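Old Glass, New Money

Somewhere in September the second-hand camera market lost its mind again, and as usual it did so over something that used to live in a biscuit tin. Little silver compacts, the kind your aunt took to weddings, are changing hands for more than a perfectly good SLR body. Several of you have written in to ask whether you should sell. A few of you have written in to ask whether you should buy. I have put the two groups in touch.
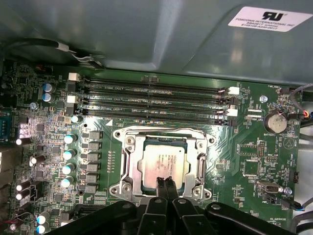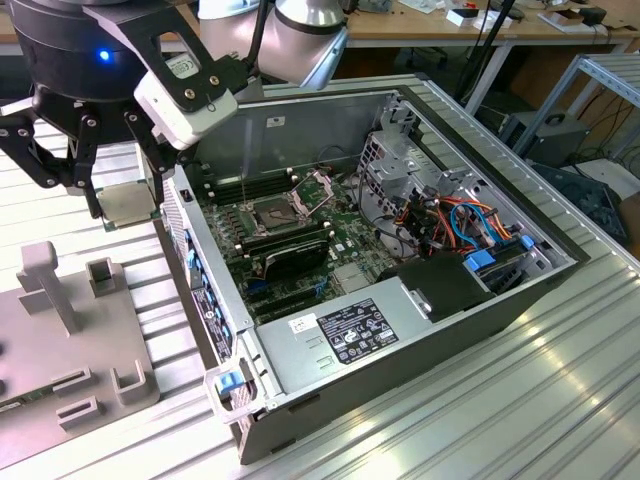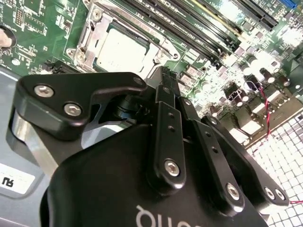 Gratley Camera Club — Equipment Section

I should begin by admitting that I own one. It is a Pleleck, from the years when Pleleck still made cameras and had yet to retreat into binoculars, and I bought it new for a sum I have never disclosed at home. It has a zoom that sounds like a coffee grinder and a flash that gives everybody the complexion of a boiled egg. Last month I saw the same model in the window of Besson, on the high street, with a price on it that made me go in and check they hadn't left the lens cap off the decimal point.

They hadn't. Sylvain Sabatier, who has worked the counter there long enough to have sold me the thing in the first place, was quite cheerful about it. "They come in asking for it by the colour," he told me. He used to keep the old compacts in a box under the till and let people rummage. Now they get a shelf with a light over it, and the proper cameras have been moved down next to the frames.

What the buyers are after is the look. If you are under a certain age, it seems, a blown highlight is nostalgic and a purple fringe round a tree is charming. I spent most of my thirties trying to get rid of both. I have boxes of filters bought for the purpose. But I went back through my own holiday pictures from the Pleleck and, I'm sorry to report, they have something. The colours are wrong in a consistent sort of way, like a friend who always tells the same lie. The phone pictures from last summer are all sharper and I can't remember taking any of them.

Prodromos Kyriakidis takes the opposite view, as those who came to the last meeting will have gathered from the volume. His position is that a bad sensor is a bad sensor, and that anyone who wants wrong colours can have them for nothing by pulling the sliders about until they feel ill. He has also pointed out that the lens on my camera is slower than the one on his and that it has a bit of fluff in it. The fluff is true. I have come to think of it as a signature.

So, some advice, for what it's worth.

If you are buying, ask about the battery before anything else. Most of these cameras took a battery shaped like nothing else on earth, and the makers stopped supplying them years ago. There are copies about. Some of the copies are fine. Mine lasts 7 shots in cold weather and then the lens stays out, looking at you, until you get home to the charger. Take the memory card out as well and look at what sort it is, because a few makers insisted on their own format out of pure spite and you'll pay more for the card than for the lunch you were going to photograph.

Then turn it on and off a few times. Listen. A bit of grinding is normal, a click followed by silence isn't. Point it at a plain wall, take a picture and look for spots that stay put when you zoom. Open the battery door and check for green crust. Try every button, particularly the one for the flash, and be suspicious of any seller who tells you he "never had the time to test it" but has found the time to photograph it from six angles on a lace tablecloth.

If you are selling, don't wait too long. I have lived through the toy camera boom and the instant film boom, and I still have the fridge space I cleared for the second one. These things go up on a rumour and come down when everyone's cousin has looked in the loft. Wipe the card first — and look at what's on it before you wipe it. One member, who has asked me to leave his name out and has been warned that I may change my mind, very nearly sold the only pictures he had of his old dog Bruno along with the wrist strap.

And if you are doing neither, charge it up and take it out. We're setting a small assignment for next month: 2 pictures, any subject, taken on any digital camera that was already in your house and had been forgotten. No cropping, no tidying up the colour, and phones don't count even if you'd forgotten you had one. Prints or files, both are fine. Prodromos has agreed to judge, having first asked for it to be recorded that he does so under protest.

Besson has offered a roll of 35mm film as the prize, which shows how closely they read the rules. Entries to me at the tea table before half past seven, please, with your name on the back and the name of the camera underneath it, spelt however the badge spells it.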